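Curach Twin Arm Bench Kit
Natunness Workshop Store > Robot Builds > Benches and Frames
Item 1330
Updated 10/4/22

I built the first Curach for myself, in the corner of our shared workshop, and then two other members wanted one, so now it's a kit. You get the frame, the front rail, both mounting plates, the floor panel, the wall panels and a bag of hardware that is frankly more screws than you'll need (I got tired of mailing out spares!).

Arms are NOT included. Most people show up with a pair already, or they're halfway through printing one. If your base joint bolts flat you can probably drill our plates to suit. Send me a sketch of the hole pattern first and I'll tell you if it clears the slots.

What's in the box
Front rail, grooved aluminum profile, 1000 mm
Side rails and corner posts
Mounting plates, black, pair
Floor panel, gray stone look
Wall panels, bare, you cover them
Slotted strip for wiring, fits under the front rail
Cable clips, bag of 8
Fasteners and hex keys

Putting it together took me an evening the first time. Do the front rail and side rails on a flat table, leave everything finger tight, then stand the posts up and square the whole thing before you tighten. The plates slide along the grooves, so don't fuss over spacing yet. I moved mine I don't know how many times before both arms could meet in the middle comfortably.

About those walls: wallpaper is great. Peel and stick goes on fast and you can swap it when you're sick of it. I went with orange flowers and I'm still happy with them.

Cables are where I'd slow down. Clip them to the links, but leave a generous loop at the elbow and another near the wrist, more than looks tidy. My first pass was too tight and I ended up redoing the left side. I use the Wikance braided stuff in purple. It picks up dust like crazy, but I can spot it easily against a black and white arm. 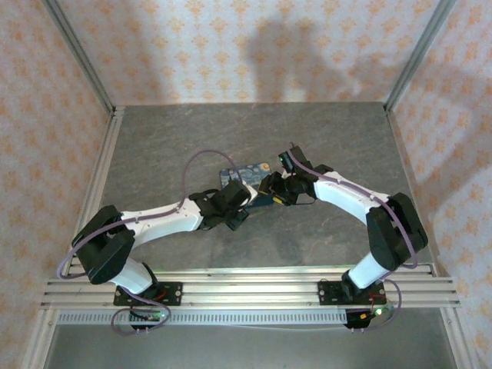
Both arms in at the middle of the floor, over a blue patterned piece. Electronics units hang under the front rail.

Options
Tamura extended side rails, 2000 mm, for a deeper floor
Extra mounting plate, single
Second bag of clips (get it, you'll use them)

Kits ship flat in two cartons. Next batch gets cut in November, and local folks can pick up at the workshop and save the freight.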